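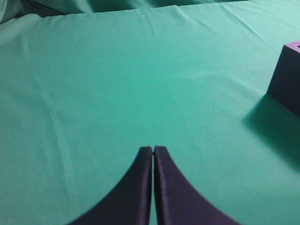 Why Does Cloth Feel the Way It Does?

Run your hand over the sleeve of your jumper. Go on, nobody minds. Now try the knee of your pants, and then, if there's one handy, a tea towel or the edge of a blanket. They are all cloth, and yet your fingers could tell them apart in the dark with no trouble at all. One is smooth, another is a bit scratchy, and the blanket probably has that soft, fuzzy feel that makes you want to pull it up to your chin and stay there until lunch.

So what is going on down there? To find out, we need to get very close to a piece of cloth, closer than we usually bother to look.

It all starts with a hair

Well, something a lot like a hair. The tiniest part of any cloth is called a fibre. A fibre is long and very, very thin, and on its own it's a weak little thing that you could snap without noticing.

Some fibres grow on animals. Wool comes from sheep, of course, but also from goats, alpacas and even some rabbits. Silk is made by silkworms, which spin it to wrap themselves up in a cocoon. Other fibres come from plants. Cotton is the fluff that grows around the seeds of the cotton plant, and linen comes from inside the stalks of a plant called flax, which has lovely blue flowers. And then there are fibres that people make in factories, such as polyester and nylon. These begin as a thick, gooey liquid that gets squeezed through teeny holes, a bit like water through a shower head, and then hardens into long strands.

If you have a cotton ball in the bathroom cupboard, ask whether you can have it, and pull it apart gently. Those wisps that drift off and stick to your fingers are fibres. Now take a pinch of them and twist while you pull. Keep twisting! You'll feel the wisps grab hold of each other, and after a while you'll have a thin, lumpy string that is a good deal stronger than the fluff was. You have just made yarn. People have been making it for thousands of years, first with their fingers and a stick, later with spinning wheels, and now with enormous machines that hum away all day long.

Over, under, over, under

A pile of yarn is a fine thing to have, particularly if you're a cat, but you can't wear it yet. The yarn has to be joined up somehow, and one of the oldest ways to do it is called weaving.

To weave, you need two sets of yarn. The first set is stretched out tight in long straight rows, and this is the warp. The second is the weft, and it goes across from side to side, over one warp yarn and under the next, over and under, all the way to the end. Then it turns around and comes back, and this time it goes under where it went over before. The frame that holds everything tight while this is happening is called a loom.

(If you muddle up warp and weft, you're in good company. Some weavers remember it by saying that the weft goes from right to "weft". It's a terrible joke, and it works very well.)

Look hard at a plain cotton tea towel and you may be able to see the overs and unders, like a tiny basket. Now look at a T-shirt, and you'll find something different. A T-shirt is knitted, so it's made of little loops that hang on to one another. Loops can stretch and then spring back, so a T-shirt will go over your head without any buttons. Try gently stretching the tea towel the same way and you'll find it hardly gives at all, unless you pull it from corner to corner. Pulling on the slant makes the little squares of the weave lean over and turn into diamonds.

There's a third way of making cloth, and it skips the yarn altogether. Felt is made by taking a heap of wool fibres, wetting them with warm soapy water and rubbing and squashing them until they tangle together for good. If somebody in your house has ever put a wool jumper in a hot wash by mistake, you might have seen it come out thick, stiff and the right size for a teddy bear. It was felting itself in there.

So where does the fuzz come from?

Remember those fibres, all twisted together? They aren't all perfectly tucked in. Lots of them have a loose end, and those ends poke out of the yarn in every direction. When there are plenty of them, the cloth looks a little blurry up close, as though it were growing a very short beard. Your fingers brush against all those tiny bendy ends and your brain says, "Ooh, soft."

Sometimes the people who make cloth want more fuzz than they've got, so they brush it with rollers covered in fine wires. The wires pull up the ends of the fibres and make a fluffy layer, which is called the nap. Flannelette pyjamas are made like this. The fluff also traps air, and trapped air is very good at keeping you warm, so a fuzzy blanket is a cozy blanket.

Smooth cloth has fewer ends poking out. Silk fibres are extremely long, and a long fibre has only two ends, just as a short one does, so there are far fewer ends to go around. Light bounces neatly off a smooth surface too, and that's why satin ribbon shines and your blanket doesn't.

What about the colour?

Most wool and cotton starts off white or cream, or sometimes brown or grey if the sheep happened to be that way. The colour comes from dye. Long ago, dyes were made from leaves, roots, bark, berries and even insects. Blue came from the leaves of plants like woad and indigo, and yellow from a plant called weld. Green was a tricky one. You'd think it would be the easiest, with so many green leaves about, but the green in leaves doesn't like staying put on cloth. Dyers often had to dip the cloth twice, once in yellow and once in blue. A bit more blue in the mix and you would get something closer to the colour of the sea.

A colour can also change depending on how you look at it. Find a piece of velvet or a plush cushion, stroke it one way and then the other, and watch it go lighter and darker. You haven't changed the dye. You've changed which way the fuzz is leaning, so the light reaches your eyes differently.

Be a cloth detective

You'll need a magnifying glass, a sheet of paper, a pencil, a glue stick and 4 small scraps of cloth. Ask a grown-up before you cut anything up. (Please do ask. Curtains are not scraps.) Old socks with holes, worn-out pillowcases and the ends of somebody's sewing project are all good.

Lay your first scrap flat on a table near a window and look at it through the magnifying glass. Can you find the overs and unders? Are there loops? Or is it all in a tangle, like felt?

Look along the surface with your eye down low, level with the table. This is the best way to see fuzz.

Pull gently from side to side, then from top to bottom, then from corner to corner, and notice which way it stretches most.

Tease a single yarn out of a cut edge and untwist it between your fingers until it falls apart into fibres. Are they long or short? Wavy or straight?

Put one drop of water on the scrap. Some cloth drinks it straight up, and on other kinds the drop sits there like a little glass bead.

Glue the scrap to your paper and write down everything you found out, along with what you think it might be used for. Then do the next one. You can keep adding pages for as long as you like, and a whole book of cloth is a very nice thing to own on a rainy afternoon.

Words to know

Fibre: a very thin strand, the smallest part of a cloth.
Yarn: fibres twisted together into a long string.
Warp: the yarns stretched tight on a loom.
Weft: the yarn that goes across, over and under the warp.
Nap: the fuzzy layer on the surface of some cloth.
Dye: something that gives cloth its colour.

Written by Femke Jacobs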